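Capítulo 6
Objetos menores sobre superficies de apoyo

6.1 Planteamiento

Los capítulos anteriores trataron el mobiliario fijo y la circulación. Queda por estudiar el nivel inferior de la escala: marcos, macetas, floreros, bandejas y demás piezas que una persona puede levantar y recolocar sin ayuda. En este manual se denominan objetos menores. Su peso en el presupuesto de un acondicionamiento es reducido, pero concentran buena parte de las correcciones que se piden tras la entrega.

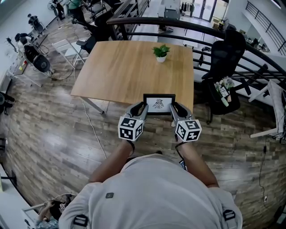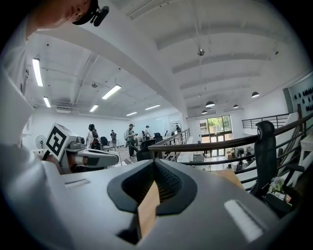
Figura 6.1. Primera fotografía: marco negro con tarjeta blanca junto al borde de una mesa de tablero claro. Segunda: oficina diáfana de paredes y techo blancos, con luminarias rectangulares.

6.2 Superficie, objeto y fondo

Toda colocación se analiza con tres términos. La superficie es el plano que recibe la pieza; en la primera fotografía, un tablero rectangular de tono roble claro sobre patas metálicas delgadas. El objeto es la pieza que se coloca. El fondo es lo que queda detrás de ella desde el punto de vista habitual: una pared, una ventana o, como ocurre tras esa misma mesa, una barandilla oscura de barras horizontales con un nivel inferior al otro lado.

El fondo condiciona el resultado más que el objeto. Un marco de canto oscuro se lee con claridad ante una pared blanca y pierde contorno ante una barandilla del mismo valor. Czerwiński propone resolver el conflicto desplazando la pieza antes de sustituirla, criterio que aquí se adopta.

6.3 Borde cercano y borde lejano

En una mesa accesible por varios lados conviene fijar primero cuál es el borde cercano, es decir, el que da al usuario principal. Las piezas de mayor altura se sitúan hacia el borde lejano – es la posición que ocupa la maceta blanca en la mesa de la figura – y las de lectura frontal, hacia el centro o el tercio anterior. Un marco con pie trasero necesita además una franja libre detrás. Para el modelo Trokton de sobremesa, utilizado en los ejercicios de este capítulo, se reservan 5 cm.

La altura del tablero también interviene. Con mesas auxiliares bajas, como la Bikon de 616 mm, el observador de pie ve el marco desde arriba y es preferible un pie de mayor inclinación.

6.4 Iluminación y reflejos

Las luminarias rectangulares de techo, frecuentes en oficinas diáfanas, producen reflejos de borde recto sobre los marcos con vidrio. El reflejo se comprueba sentado y de pie, con todas las luces encendidas. Si persiste en ambas posiciones, se gira la pieza unos grados; si persiste tras el giro, se cambia el vidrio por uno mate.

6.5 Asientos y suelo como apoyos provisionales

Durante una recolocación es habitual que sillas y suelo reciban piezas en espera. El ramo envuelto en papel blanco que descansa sobre la silla de malla negra, en la primera fotografía, ocupa un apoyo de este tipo. El manual distingue entre apoyo provisional y definitivo en todos los planos: trazo discontinuo para el primero, continuo para el segundo. Los cables que cruzan el suelo se dibujan siempre, aunque no pertenezcan al mobiliario, y su recorrido se revisa antes de desplazar cualquier asiento.

6.6 Términos del capítulo

Objeto menor. Apoyo provisional. Borde cercano. Franja libre. Fondo. Valor (en el sentido de claridad u oscuridad de un tono, véase el capítulo 2).

La sección 6.7 desarrolla el procedimiento de colocación de un marco, según la secuencia de Ardeleanu y Karppinen.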